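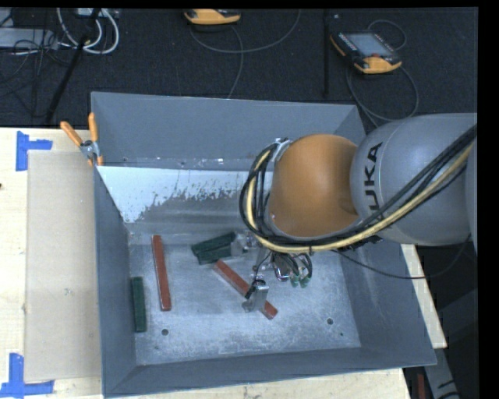

The Last Delivery to Burkik

Tsehay Habte got to the depot before six and found the roll-up door already open. Ornella Marino was sitting on an overturned crate inside, eating a boiled egg and reading the route sheet.

"They put Burkik back on," Ornella said.

"I thought the road was closed."

"It was. Now it's open to anything under 3 tons."

Tsehay took the sheet and read it for herself. Burkik was the last line, written in pen under the typed ones. One parcel, one customer, signature needed. The customer's name was given as Mamo and nothing else.

They had both worked for Fendevico for years, Ornella longer. The company carried seed, machine parts, medicine and mail to the towns up the valley, and when the dam was finished most of those towns would be under water. Burkik would be first. The families had been leaving since April, and the school had closed, and then the bakery.

They loaded the van and drove with the windows down. Ornella drove the first half. There was not much to deliver along the way. At the gas station they dropped off a box of filters, and the owner asked if they had seen the water yet. Tsehay said no. He said it was brown and full of fence posts.

After the gas station the road climbed for 9 miles. There were new signs with the old names on them, with arrows pointing to where people had moved. Someone had shot holes in one of them. Ornella pulled over near the top so they could trade places, and they stood by the guardrail for a minute and looked down. The water had covered the low fields. A line of poplars stood in it up to the first branches. Past the poplars was the flat-topped rock that everybody called the Altar, and it was still dry.

"My mother was married down there," Ornella said.

"At the church?"

"Next to it. The church was too small. They put the tables in the road."

Tsehay had never heard this. She waited, but Ornella got in on the passenger side and closed the door.

Burkik had one street. Most of the houses had no doors or windows left, as people had taken them along. A dog followed the van for a while and then lay down. The only house with curtains was at the far end, and an old man was on the porch with a blanket over his knees.

"Are you Mamo?" Tsehay asked.

"I am. You're late."

"The road was closed."

"I know that. I live on it."

She gave him the parcel. It was small and heavy for its size. He signed the sheet slowly and then asked her to open it, as his hands were bad in the morning. She cut the tape with her key. Inside, wrapped in newspaper, was a brass doorknob with its plate and a paper envelope of screws.

"I ordered it two years ago," Mamo said. "The front door sticks."

Tsehay looked at the door. The knob on it was wood, and it had been mended with wire. She looked at Ornella, who had come up the steps behind her.

"When are they moving you?" Ornella asked.

"Eleven days. My nephew has a room for me."

"You could put it on a door there."

"It's his door," Mamo said. "He has a knob."

Ornella went back to the van and came up again with the toolbox. She took off the old knob and handed it to him, and he put it in his pocket. The holes did not line up with the new plate, so she had to drill two more. Tsehay held the door still with her foot. It took around half an hour, and in that time Mamo told them who had lived in each house on the street, starting from the bottom. There were 21 houses. He went past one of them without a word, and Ornella looked up from the drill.

"Marino," she said. "The blue one."

He studied her face. "You have her chin," he said.

When the plate was on, he got up and tried the door. He opened and closed it several times. It still stuck a little at the bottom. Ornella offered to plane it, and he told her that would be foolish, with the wood about to swell.

He gave them coffee in glasses. Then he asked what he owed for the labor, and Ornella told him it was included.

On the way out Tsehay stopped the van in front of the blue house without being asked. It had faded nearly to gray. Ornella walked around to the back and was gone for some time. When she returned she had a piece of slate roof tile in her hand, and she set it on the dashboard.

They were at the gas station again by noon. The owner asked if anyone was left up there.

"One," Tsehay said, and she went in to pay for the gas.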